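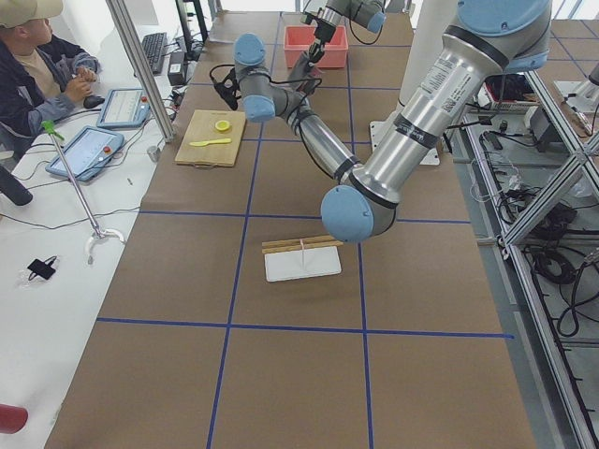 Notebook, natural dye bench, April 2003

Catching up on a week and a half of scribbles here, so forgive the order. Most of this is for me, but Catarina and Santosh will need the madder part before they start the second lot of yarn, and Joscha asked for the scouring notes, which are further down.

The Havasow wool came in two bales and it is lovely stuff, softer than the last lot and a good deal greasier too. I weighed out skeins all of Thursday afternoon and got 2389 grams of usable yarn from the first bale once I'd put aside the bits with knots and that odd stretch where the ply goes loose. The second bale is still in its sack. Please don't open it near the window, the moths had a very good winter and I would like them not to have a good spring.

Scouring. I did it the slow way, warm water with a little plain soap, heat brought up over an hour, then left alone with the lid on until the next morning. I know Joscha likes to do it in one go and rinse hot, and for the Altbridge yarn that was fine, but this wool still felt waxy to me after a short soak and the test skein took the dye in patches. The overnight skeins came up even. Three rinses, the last one with a small splash of vinegar. They smelled of sheep for two days, which I don't mind at all but Natalie does.

Mordant was alum at 12 percent of the dry weight, with cream of tartar at half that. Kept just under a simmer for an hour, cooled in the pot. I left half the skeins damp in a bag over the weekend and dyed the others straight away, as I've wanted to know for years if the resting does anything. My feeling so far is yes, a little, the rested ones look deeper, but I had them side by side under the lamp and changed my mind twice. Roswitha looked at them cold, without being told which was which, and picked the rested skein as the darker one both times. Two looks isn't much to go on. Will do it again with the second bale.

Madder, first bath. Chopped root from Msimang, soaked overnight, strained through the old pillowcase. Equal weight of root to wool. I held it at 60 C and it wanted to run away from me the whole time, so I sat next to it with the thermometer and my sandwich and a library book and turned the burner down every time I got to the end of a page. Came out a proper brick red. Very happy! The second bath from the same root gave an orange like the inside of a cantaloupe, and the third something close to peach. I'd have thrown that third bath out in the old days and I'm so glad I didn't.

The skein that got away from me (phone rang, it was the dentist) went up to nearly 80 and turned brown. Not an ugly brown. Label says "dentist".

Chalk: our tap water is soft, so I put a teaspoon of ground chalk in the first bath only. Tried one small pot without and it was noticeably more orange. Santosh, if you want to match the red on my card, don't skip it.

Weld was a disappointment. The dried stuff has been sitting in the cupboard since December, and I think the jar lid wasn't on right. A pale greeny yellow, all right for overdyeing with indigo but nothing I'd knit a sweater out of. I've asked Justness if they have any from last summer's cutting. They quoted me for 3000 grams, which is far more than we'd use, so if anyone wants to split it, write your name at the bottom of this page.

Light test is set up in the south window, card strips half covered with foil, one for each bath plus the dentist. Leave it be until the end of the month. I've written the start date on the back of every strip this time, in pencil, after the business with the ink.

Things to get: more pH strips, a second long spoon so the indigo one can stay the indigo one, string, labels that don't dissolve. The big enamel pot has a chip on the inside near the handle, so no alum in that one please, the iron will sadden everything.

Still to do: weigh the exhausted root once it's dry, wash out the pillowcase, wind the peach skeins for Natalie, who has already claimed them.

Catarina, the cochineal is on the top shelf behind the vinegar. About 2 spoonfuls left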